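About Skisunholm

Skisunholm is an independent test shop for robot grippers, small arms, wrist cameras and controllers. Companies send us equipment they are thinking of buying, or that they build themselves, and we run it side by side on the same objects and write down what happened.

The shop was started by Esben Lauritsen and Ásdís Grímsdóttir, who had both worked in food packing and were tired of choosing grippers from a catalog. The first job was a comparison of 2 parallel grippers for Lykkegaard, a bakery supplier. It took most of a July and was done on a borrowed bench.

How we test

Every gripper goes through a base run of 1,000 picks on our standard objects. After that we move to tabletop setups with ordinary things: food in plastic film, plates, baskets, cords, machines with switches on them. Wrapped food is hard on most fingers. Film slips, bread crushes, and a camera at the wrist can lose the edge of a clear wrapper under bright light. We change one part at a time, so a new finger pad is never tested along with a new controller.

We log missed picks, drops, marks left on the object, and the time from the start of the move to a closed grip. Clients get the full log and the wrist camera pictures, including the bad runs. Our last report for Zandon ran to 328 pages, and most of that was tables.

Who we are

Esben runs the bench. Ásdís handles cameras and lighting. Marek Michalík looks after controllers and wrote the logging software, which we call Cokatik. Kathleen Ó Conaill plans the tests with clients and edits the reports. Anel Msimang makes finger pads and mounts in the workshop next door, and there are 21 pad shapes on the shelf at present.

We do not sell hardware or take commission from anyone who does. Prices are quoted per test plan. Visits are welcome in the mornings, when the arms are running.
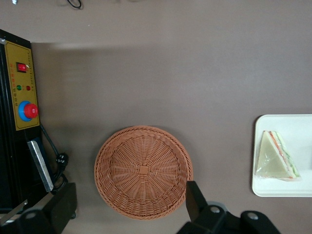

Wrist camera view of the bench, with a wrapped sandwich on a plate at right, a wicker basket at center-bottom and gripper fingers at the bottom edge.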